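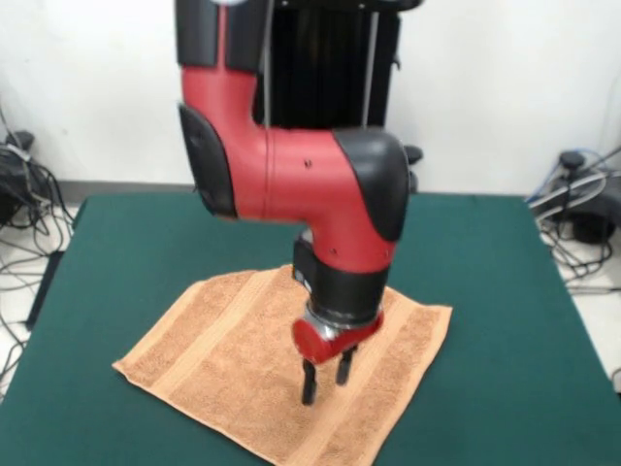

Figure 4.1 A robot arm with its gripper just above a towel spread flat on a dark green table.

Chapter 4
Whose Story Is It? Narrators and Point of View

Before you read a single page of this chapter, go and find a novel you loved when you were twelve or so. Any novel will do, and it doesn't matter one bit if the cover has come off. Open it anywhere, read a paragraph, and ask yourself who is talking to you. I have been putting that question to students for a good many years now, and I still enjoy the long pause that follows (it can be a very long pause!).

We will spend much of our time with Tredosside, the novel by Delia Anghel that you met briefly in Chapter 2. It runs to 420 pages, and for the first 80 of them we hear only from Merle Donnelly, a ferryman who is quite sure he understands his neighbors. Then the widow Stanciu takes over, and she remembers the same October flood so differently that many readers turn back to check whether they missed something. They didn't. Merle left it out.

A narrator who leaves things out is called unreliable, and there are more ways of being unreliable than you might think. Some narrators lie. Others are too young to follow what the grown-ups are saying, or too proud, or simply too fond of somebody - and Merle, poor man, is a little of each.

By the end of the chapter you should be able to tell first person from close third person, spot a gap in a narrator's account, and write a review of 400 words that discusses point of view without retelling the whole plot. Keep a pencil handy as you go, and mark any sentence in Merle's pages that you don't quite believe. We will come back to those marks in Section 4.3.

Key terms: narrator, first person, close third person, unreliable narrator, gap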